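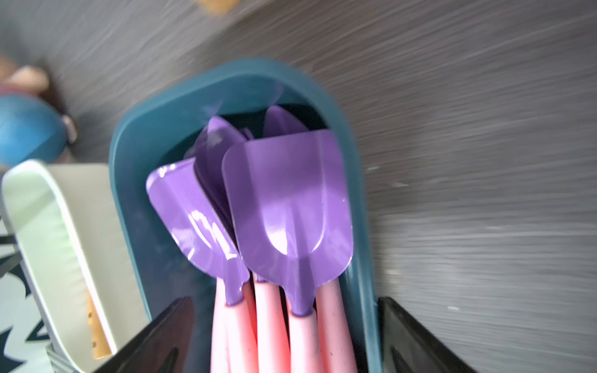
Tipps für die Werkstattküche: Wenn der Roboterarm beim Aufräumen mitmacht

Seit November sortieren bei uns im Gaber zwei Roboterarme das Kleinzeug, und ich möchte sie nicht mehr hergeben! Früher ging nach jedem Kochkurs fast eine Stunde fürs Einräumen drauf, heute sind es 20 Minuten Kontrolle — und die Zeit gehört jetzt den Kursgästen. Was sich bewährt hat:

Silikonschaber immer mit dem Griff zum Greifer hin einstellen. Den Becher nicht bis zum Anschlag füllen, sonst zieht der Arm gern zwei auf einmal heraus.

Holzgriffe getrennt von Silikon aufbewahren. Sie brauchen eine andere Greifkraft, und wer das einmal im Programm hinterlegt hat, spart sich viel Nachstellen.

Gartenkellen vor dem Einräumen abbürsten und mit etwas Abstand auslegen. Eine flache Schale mit niedrigem Rand reicht völlig.

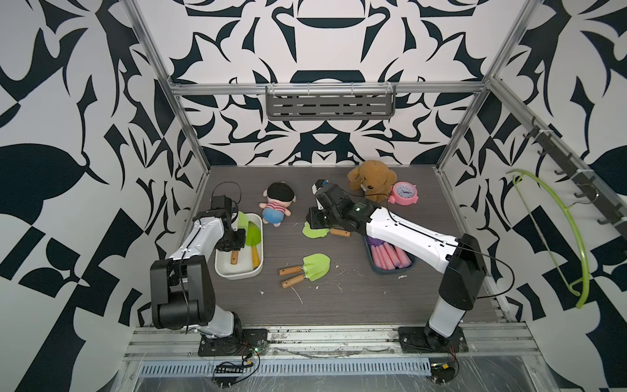
Zwei Arme, fünf grüne Kellen: Der linke greift in die weiße Schale, der rechte steht über einer Kelle am Boden.

Den Boden der Zelle abends auskehren, Krümel sammeln sich schneller, als man denkt.

Und das Wichtigste: die Kolleginnen und Kollegen früh mitreden lassen. Bei uns legt das Team selbst fest, was wohin kommt, und wer früher nur geräumt hat, richtet heute die Abläufe ein. Das macht richtig Spaß — auch um 7 Uhr morgens!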